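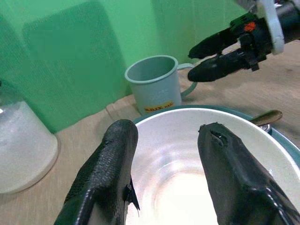 Place Setting (Informal)

An informal place setting is the small group of dishes and utensils laid out for one person at an everyday meal. The usual members are a plate, a bowl, something to drink from, and whatever you need to get the food to your mouth. I've been writing up table terms for the Birnden household pages for a while now, and this is the entry I get the most mail on, so I've let it grow a bit (sorry, Nele, I know you wanted it short!).

Basic parts

The plate goes down first and marks the spot where somebody will sit. In a formal setting there might be a charger under it, but at home the dinner plate does the whole job. If there's soup, cereal or stew, the bowl goes right on top of the plate, and the plate becomes what older housekeeping books call an underplate or liner. It catches drips and gives you somewhere to park a spoon. I like a white bowl on a dark plate, teal or navy, where the rim of the plate shows as a thin ring of color all the way around. My sister-in-law thinks this looks like a hotel. She may be right, but I'm keeping it.

The spoon traditionally lies to the right of the plate, bowl of the spoon facing up. In casual settings it often ends up resting on the plate's rim instead, and I've never seen anyone refuse soup over it. Spoons with wood-toned handles and metal heads have become common in mixed sets. Check whether the handles are real wood before you put them in the dishwasher. I lost four that way in one August.

Cups and mugs

The cup or mug stands above and to the right of the plate, or straight behind the bowl if the table is narrow. A mug has a handle and is meant for hot drinks. A tumbler or plain cup doesn't, and it can hold anything you can comfortably pick up. In everyday talk people mix the words up constantly, and the catalogs aren't much help: the Bramero one lists the same straight-sided piece as a "cup" on one page and a "beaker" on the next.

Plain cylinder cups have a lot going for them. They're easy to wash and easy to grip, and most of them sit nicely on a shelf without wasting space. Flared rims are a little kinder to drink from, in my opinion, though they do catch on each other in a crowded cupboard. 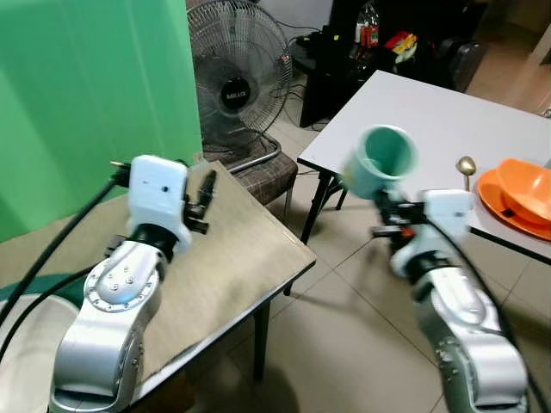 Color

There are two main schools here. Matched sets put the same color on every piece for every person. Mixed sets give each person a color, or each kind of piece a color, and let the table sort itself out. Orange, mint green and pale blue turn up again and again in the cheerful everyday lines, and they get along better than you'd expect! An orange bowl on an orange plate makes a pretty loud setting all by itself, especially on a white tabletop. A beige or wood-look top calms it down.

When the plate and bowl are both orange they don't have to be the same orange. A bowl that's a shade lighter than its plate looks deliberate. Amber Postma, who taught me most of what I know about laying a table, used to call this "stepping down," and I've borrowed the term even though I can't find it in print anywhere.

Laying and clearing

I lay plates, then bowls, then cups, then spoons. For clearing I go the other way, spoons and cups first, and I carry the bowl and plate off together as one stack. With two small tables pushed near each other, I use one for the settings and leave the other for serving dishes.

Allow 60 centimeters of table edge per person if you have it. You can squeeze down to 40 for kids, but elbows will be mentioned.

See also: Charger plate; Tumbler; Underplate; Table linen

Contact the Birnden editors | © Birnden Household Pages | Last edited March 2, 2024 | Back to top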